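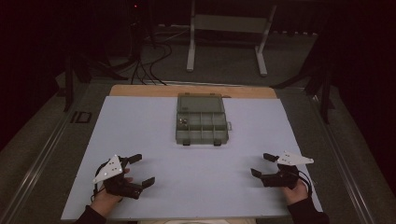 **What should a small workshop buy first if it wants a robot to sort tiny parts?**

Start with one arm, a decent gripper and a solid table, and keep a good slice of the money back for fixings, cables and spare fingers.

---

**mossbank_rig** wrote:

Right, that's the short version from the pinned post, and I mostly agree with it, but I'd love to get into the details! We're planning a sorting cell at our unit in Stovilow. Screws, nuts, washers, little clips, all going into compartment boxes for repair kits. I've got £3,000 for this year and I've been like a child with a catalogue all week.

On the list so far: the small Wevier arm (second-hand), a parallel gripper, a flat work surface we can bolt to, and two cameras. Would you go for one arm or save up for a pair?

---

**tinplate** wrote:

One arm. Please, one arm. We bought two at once and the second sat in its crate until October while we learned to use the first.

Small parts are a lovely job to start with, by the way. Everything's light, so you don't need a big payload, and you can put the money into the fingers. A cheap gripper with well-shaped tips will beat a dear one with blunt tips on M3 nuts.

---

**halfpenny_cnc** wrote:

I'm going to disagree with tinplate a bit. If the kit boxes have lids, you want two hands on the job! One to steady the box and one to do the picking. We tried it with a single arm and the box crept along the bench every time the fingers caught a divider.

---

**tinplate** wrote:

A clamp does that for the price of a sandwich.

---

**halfpenny_cnc** wrote:

It does if all your boxes are the same size. Ours come from Langlois and from wherever else is cheap that month, so we had a drawer full of clamps and were swapping them all day.

---

**mossbank_rig** wrote:

Ours are all one size for now, so tinplate wins this round :) But I'll leave room on the table for a second arm later. What about teaching it? Hand-held grippers keep coming up when I read about this, and the idea of doing the task yourself and recording it sounds brilliant.

---

**orrery** wrote:

It is brilliant, and I'd budget for it early. We got a pair before we owned any arm at all. You find out so much about your own job! I hadn't noticed how often I roll a screw against the side of a compartment to get hold of it, and with two stiff fingers you have to plan that properly.

Things I left off my first budget:

- longer cables, and something to keep them off the floor
- stands that don't wobble
- a plain, matt board to work on (shiny bench tops gave us grief)
- disk space — far more than you'd think

---

**tinplate** wrote:

Fine for learning, but recordings won't sort a single washer unless somebody on the team can turn them into something the arm can use. Have you got that person, mossbank? If not, I'd spend the money on a day's training from the Moltgate lot and program the picks the old way.

---

**mossbank_rig** wrote:

We've got most of that person. She does it in the evenings and she's keen!

Rough split, then: 70 per cent on the arm and gripper, and the rest on the table, cameras, stands and cables. Hand-held pair goes on next year's list unless one turns up used.

---

**orrery** wrote:

I'd swap one of the cameras for spare fingertips, but otherwise that looks good. Ask the seller whether the Wevier comes with its mounting plate — mine didn't, and it was a fortnight before I could bolt the thing down.

---

**mossbank_rig** wrote:

Just messaged them. No plate. Adding it to the sheet now, thank you!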